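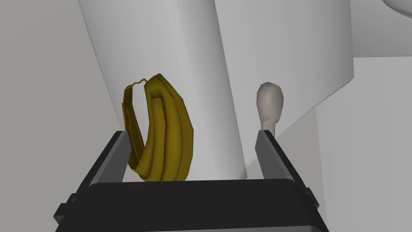 Ticket: transfer tracker shows wrong club for loan players
Product: Clorkia squad pages
Opened by: Irfan Chong
Status: reopened

Irfan, 8:15 am
Our left back went to Eltari on loan in January. The squad page has him at Eltari, at Santoso, and retired. He is 22 and would like a word.

Syfiqah Wijaya, 9:05 am
Cleared the player cache and re-ran the import. 800 records in, 9 rejected. Can you check again?

Irfan, 9:20 am
He is no longer retired. He is now our goalkeeper. Going by recent results I nearly left it. 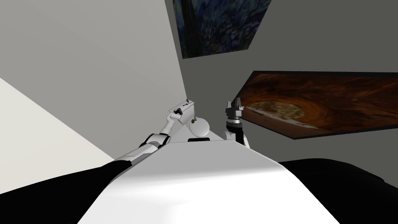 Syafiqah, 10:40 am
Found part of it. The feed sends a loan as two moves, one out and one in, and the import reads the second as a permanent sale. It also gave him squad number 40, which the old Fukville template treats as a keeper. I've turned that rule off.

Irfan, 11:10 am
Position fixed, thanks. The fee now says 400 million. Please don't correct that until our chairman has seen it.

Syafiqah, 11:30 am
Corrected, sorry. Loan fees will show blank until the next import tonight. Leaving this open until you confirm.

Irfan, 7:50 am
Fee blank, club right. Our manager is listed as on loan to Santoso. Reopening.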